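Bumix Score Desk, set-up guide
Section 4: Getting the parts ready for first rehearsal

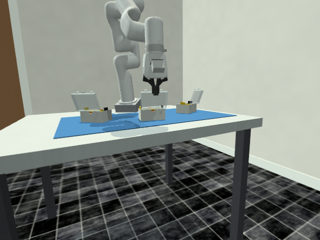
The parts folder is where most orchestras lose time so do this section before you print anything. You need the conductor's score loaded (Section 3) and a list of who is playing. Give yourself a clear table for the printed sets, you'll be sorting by strings, winds and brass. Percussion goes in its own folder, see step 9. Librarian login only. Player logins can't see any of this.

Making the part list

1. Open the concert from the season page. Click Parts.

2. Pick the edition. If the piece has more than one, check with the conductor first. Rehearsal letters don't match between editions and you will hear about it.

3. Click Build List. Wait. Big pieces are slow. Over 100 pages and the bar may sit still for a bit, leave it alone.

4. Check the string count. Default is one part per stand, two players to a stand. For one part per player change Stand Sharing to Off.

5. Check doublings. Piccolo, English horn, bass clarinet. Bumix puts a doubling with the second chair unless told otherwise. Drag it to the right name.

Note: if a player is on the list twice (happens when a sub has been added and then hired) merge the two names before step 6. Merging afterwards wipes the bowings for that name.

Bowings

6. Load the bowings file from the concertmaster. Accepted: Bumix files and scans. Scans come in as a picture layer on top of the part, so they cannot be edited, only turned on or off.

7. Copy down. First violin first, then second, viola, cello, bass. Check each one before going on to the next.

CAUTION: Copy Down overwrites. Any markings already in the section parts are gone. There is no undo once you leave the page. Save a copy first, File then Save Copy.

Printing

8. Choose paper. Set the printer to actual size, not fit to page. Fit to page shrinks the staves and the back stands of the violas can't read them.

9. Print percussion seperately. The percussion layout is a wide sheet and it jams if it's mixed in with the rest.

10. Print one full stand part and check the page turns before running the set. Bad turn? Go to Layout, Move Turn, and pick a bar with a rest in it.

Note: Harkum tape binding needs a wider inside margin. Set this under Layout, Margins, Bound. Stapled sets leave as is.

Sending to tablets

Skip this if everybody's on paper.

11. Turn on Tablet Send. Each player gets a link good for 7 days. After that you have to resend.

12. Foot pedals: Brarum pedals pair by themselves. Kurian pedals need the switch on the underside set to Page, not Scroll. Pair them one at a time with the others off, otherwise one pedal turns the pages for half the section.

13. Ask each player to open the part, go to the last page, and come back. This stores it on the tablet. Don't rely on the hall wifi.

CAUTION: do not send a new version during a rehearsal. Tablets update right away and jump to page one.

Error messages

2632 - part list and score don't match. Usually the wrong edition. Go back to step 2.

2000 - bowings file is from a different piece or has no measure numbers. Ask for it again.

Blank page at the end of a part - not an error. Extra page so the next piece starts on the right hand side. Turn off under Layout if you don't want it.

Printer stops halfway thru a set - clear the queue and restart from the last complete part. Don't restart the whole set, you end up with two of everything in first violin and none for the basses.

Returning parts

After the last concert click Close Set. Tick parts off as they come back. Rental sets: erase before ticking, pencil only, and put the publisher's return slip in with the score. Anything not ticked shows in red on the season page till it is.

Section updated by Hema Mathew, Sat 21 January. Seating charts are in Section 5.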